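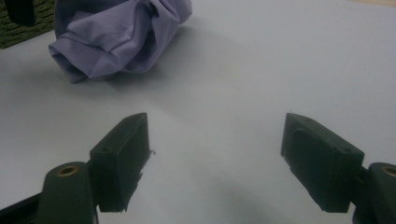
4. Cloth pickup sessions with the hand tool

Read sections 1-3 first. If you skipped the print and assembly part go back, the fingers need to be on and moving freely before any of this makes sense.

Who this is for: club members on the Ruvilier cloth project, and anyone from the Monday class who signed up for extra hours. Two people per table. One holds the tool, one resets the cloth and writes the log. Swap every 20 takes.

4.1 Before you start

1. Clear the table. Phones, tape, drink cups, everything.
2. Wipe it down, let it dry.
3. Get the tool off the shelf. Check the label on the case says Farell A or Farell B and write that in the log. The two don't close the same, so takes get sorted by tool later.
4. Squeeze the trigger all the way, let go. Both fingers should come back open at the same speed. If one lags see 4.5.
5. Look at the inner edges of the fingers. Rough print edges are OK for towels. For thin cloth run a fingernail along them, if it snags file it down. Don't file the flat face.
6. Check the screws at each finger. Snug. Do NOT crank them -- the brass inserts on the arms are pressed into plastic and they will spin.
7. Plug in the recorder, wait for the green light.

Note: overhead lights on, window blinds down. Same every session, even if its a nice day out.

4.2 Setting the cloth

1. One cloth at a time. Solid color. Lavender works well on the pale table, white doesn't.
2. Pick it up by the middle, let it hang a second, drop it. Don't arrange it. A bunched mound with folds going every which way is what we want.
3. Put it toward the far side of the table, so the tool has some distance to travel. Off center is good. Change the side now and then.
4. Hands out. Say "set".

Caution: keep the cloth fully on the table. If it hangs over the edge, it slides once you pull and the take is junk.

4.3 Doing a take

1. Hold the tool low over the near side of the table, fingers wide open, pointing ahead.
2. Press record. Wait for the beep, then count to 2 in your head. Don't skip the count, the first bit of every file gets trimmed.
3. Move in at a normal walking-hand speed. No darting.
4. Aim for a raised fold or a rolled edge. Go in so the fold ends up between the two tips. Flat parts are hopeless, the tips just skate.
5. Close. Feel it bite, then lift. Straight up, a hand's width or so.
6. Hold it there for a breath.
7. Move over the drop spot, open, back off.
8. Press record again to stop. Call "good" or "bad". Be strict.

Missed the grab? Open up, back off a little, try again in the same take. Two tries max. After that call it bad and reset.

Note: bad takes stay in the folder. Mark them B in the log, dont delete. The Fellier script reads the log and skips them.

Caution: fingers (yours) stay out from between the gripper fingers. It's a spring, it pinches.

4.4 Logging

One line per take. Keep it short:

take no. / tool / cloth color / start side / tries / G or B / initials

Like so: 42 / B / lavender / left / 1 / G / your initials

The wall count was at 1,804 good takes when this section was last edited. Update the wall sheet at the end of your session and not in the middle -- people were double counting.

4.5 Problems

One finger lags or sticks: dust in the slide. Blow it out, work it a few times. Still sticking, swap tools and tag the bad one.

Tips don't meet evenly: loosen the finger screw a half turn, close the tool gently, retighten while closed.

Insert spins with the screw: stop. Tag the tool, leave it on the repair tray. Needs a new arm or a re-melt, and that's a soldering iron job, see section 6.

Chipped corner on a finger: small chips on the outside are fine, keep going. Chip at the tip where it grabs, replace it. Spares are in the drawer marked Ó Súilleabháin (that's the name of the finger design, not a person to go looking for).

No beep: card is full, or not pushed in. Usually not pushed in.

Beep but no file: you pressed twice. Redo the take, same number.

4.6 Packing up

1. Stop recording, wait for the light to go out before pulling the card.
2. Copy to the club drive, own folder, today's date in the folder name.
3. Open one file and watch it. Just one. If it plays, good.
4. Fingers open when the tool goes in the case. Stored closed the spring gets tired.
5. Cloths back in the bin, unfolded.
6. Charger on.

Section 4 last changed May 3, 2026. Folding takes are in section 5, still a draft, will be done by September when the new group starts.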